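Gripper week, part two

So after last month's rant about the Flostholm two-finger (still love it, still can't get a spare belt for it anywhere) I finally got going on the comparison I promised. Same arm, same controller, same tasks, two different sets of fingers. One side gets the Flostholm, the other gets the Ristesine with the segmented fingers that everyone at the Friday meetup keeps going on about.

Before I let either of them near my actual kitchen I did the whole lot in sim. I've learnt my lesson there. A new gripper model with the wrong mass in the config will happily fling a mug across the room, and I'd rather it was a pretend mug. My mate Ebuka Yusuf wrote the scene loader, and it dumps a random pile of household stuff on a counter each time you reset, so you never get to tune for one lucky layout. 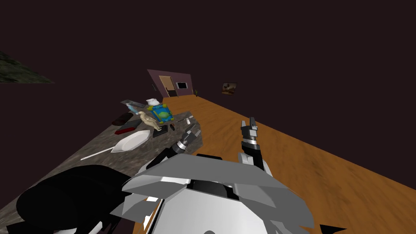 The Ristesine's big selling point is that the fingers curl, and on anything with a bit of a belly they're great. I ran 200 grasps a side and the curling fingers were well ahead on cups and bowls. Flat things were another story, and I ended up swearing at the tray a fair bit. But the one that really sorted them out was the big white ladle thing with the long skinny handle. Grab it by the handle and all the weight is out at the bowl end, so it swings. Grab it by the bowl and the handle goes sweeping through everything else on the bench, and with a little dinosaur-or-horse figurine standing right next to it you can guess how many times I had to reset. I've started scoring knock-overs separately now, which I should have done from the start!

The Flostholm just pinches. Boring, predictable, and it got the handle more often than I expected once I dropped the closing speed. I also had to bump the contact solver up to 400 steps a second, otherwise thin things buzzed about between the fingertips like they had a wasp inside.

Camera next. I've been on the Rindito and the depth is lovely until you tilt it too far, then the far end of the counter goes to mush. I've got a Shi coming in the post to try against it – smaller, cheaper, and the driver looks like it was last touched in the dark ages. If anyone's got one going with a current kernel, please leave a comment and save me a weekend.

Real arm, real bench, plastic cups only, in the next post.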